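Search this site Search

Grocery chain Ekon will open a store in Trarkwood in September, taking over the former Albers building on the east side of town. The company said Wednesday that the store will employ some 80 people.

It will be Ekon's 13th location and its first in the Harard area. Hiring starts next month.

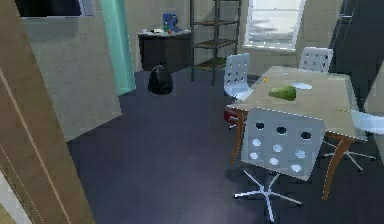

A computer rendering shows a table and four chairs, with shelving along the back wall.

Albers closed its Trarkwood supermarket last year after 11 years in business. Ekon plans to keep the bakery counter and add a pickup area for online orders. Customers with Albers gift cards will not be able to use them at the new store.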